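How a Homemade Gripper Learns to Pick Things Up
A Skandudon workshop explainer for readers aged 9 to 12
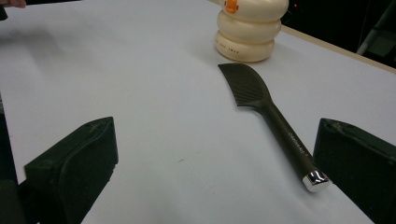 What is a gripper?

A gripper is the part of a robot, or of a tool, that closes on an object and holds it. Many grippers have two fingers. Some have three or more, and some have no fingers and use suction instead. The one we are building has two.

Our gripper is called Grarneck. It is being built on a bench in a shared workshop, mostly on Sunday afternoons. One version of it has a handle, so a person can carry it around and work the fingers by hand. Later the same fingers will be bolted to a small robot arm named Tessier.

The fingers

Your own fingers bend in several places. Grarneck's fingers do not bend at all. They are stiff, dark blocks that slide toward each other and away from each other along a straight rail. Engineers call this a parallel gripper, because the two inner faces stay parallel the whole time.

A parallel gripper is a good first build. It needs one motor, one rail and a small gear. When the motor turns one way, the gear pushes both fingers apart. When the motor turns the other way, it pulls them together. Both fingers always move the same distance, so an object that starts off to one side gets pushed toward the middle.

Grarneck opens to 70 millimeters. Anything wider than that will not fit between the fingers, and the builder has to choose another place to grab. A long kitchen tool, such as a spatula, is easy to hold by its handle and hard to hold by its wide, flat head.

Grip and friction

Press your palms together and try to slide one past the other. The resistance you feel is friction. A gripper depends on it. The fingers squeeze, the squeeze makes friction, and the friction stops the object from slipping down.

There are two ways to get more friction:

Squeeze harder.
Use a surface that grips better.

Squeezing harder works on a steel bolt. It does not work on an egg. A better surface is often the safer choice, and for that reason many builders put rubber on the inside of the fingers. The object matters too. Silicone, the soft material used for many spatulas, tends to grip well. Polished metal tends to slip.

Soft objects have one more problem. They change shape when they are squeezed. The motor may keep turning after the fingers have touched the object, and the gripper needs a way to know when to stop. Ours measures the electric current in the motor. A motor that is pushing against something uses more current than a motor that is moving freely. When the current rises past a set level, the controller — a small board called Staltik — tells the motor to hold still.

Where the camera goes

A gripper without a camera is working blind. We mount ours on the gripper, looking forward over the fingers. From there it can see the table, the object and both fingers at once.

This position has a weak point. As the gripper moves in, the fingers can hide part of the object. Shadows are a second difficulty. A hand passing over the table can make part of a white surface look gray, and a simple program may treat the gray patch as a thing to pick up. A plain tabletop helps, but it does not remove the shadows.

Learning by being shown

It is possible to write out every movement as a list of instructions. Move forward. Go down. Close. The list works until somebody turns the object a little.

The other method is to show the robot many examples. A person holds the gripper, lines up the fingers and picks the object up, while the camera records. Then the object is put down at a different angle and the person does it again. We have recorded 632 pickups so far, each no longer than 20 seconds. A computer program compares what the camera saw with how the gripper moved, and it looks for patterns that are true in most of the recordings.

Try it yourself

You need two rulers, a table and a few small objects from the kitchen.

Hold one ruler in each hand, flat sides facing each other. Keep them parallel. Pick up a spoon, a sponge and an orange. Try each one 3 times, and turn the object before every try.

Now wrap a wide rubber band around each ruler and repeat the test. Write down which objects became easier to lift and which stayed the same.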